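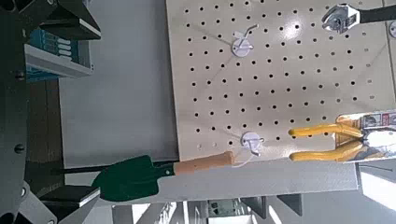
Item 2, demonstration at Nutus: wrench, pliers and garden trowel on the pegboard.

Udier Makers Association
Minutes of the general meeting, April 27, 2019
Held at Torent Hall

1. Minutes of the last meeting
Read and approved with one correction. The bill from Mac Giolla for the dust extractor is $2,277, and the earlier minutes left off the last digit.

2. Visit to Nutus
The group that went to the Nutus workshop gave its report. The demonstration covered one kind of job, a robot arm working at a pegboard with hooks on it. Visitors stood behind a taped line and were asked to keep bags off the floor. Questions were taken between runs, so the session went past its time and the bus had to wait.

Members wanted to know about the lighting. The board is glossy and there was a bright spot on it. Our own tool wall has the same trouble in the afternoon, and it was agreed to look at blinds before spending money on lamps.

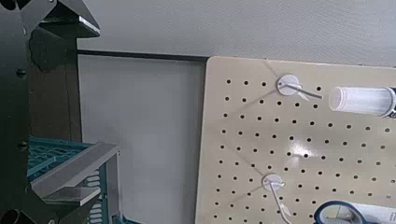
In-ho Won asked whether a machine like that could be any use to a shop our size, and said he would sooner see the money go into a second band saw. He also asked that the minutes show he enjoyed the visit. Both points noted.

No purchase is proposed. The limit for any single item stays at $3,000 without a vote of the members.

3. Open day in July
The open day will run in both rooms this year. Last year's sign-in sheets show 309 names, and the front door was blocked for part of the morning - the welcome table will move to the side entrance. Nutus has been asked to bring a small demonstration and has not yet replied.
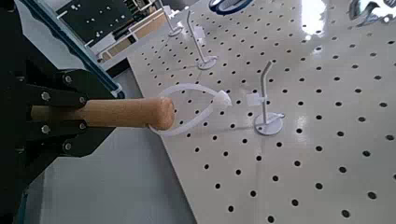 The children's corner needs a new activity, as the birdhouse kits are used up. A hook game was suggested and liked. It would be built on a flat pegboard with upright hooks, and each player would carry a white plastic loop on the end of a wooden dowel, the way the gripper held one at Nutus. Dowels are in stock. Loops and hooks to be priced before the next meeting.

4. Other business
The lock on the paint cabinet sticks. Two new keys to be cut.

Meeting closed at 8:40 p.m.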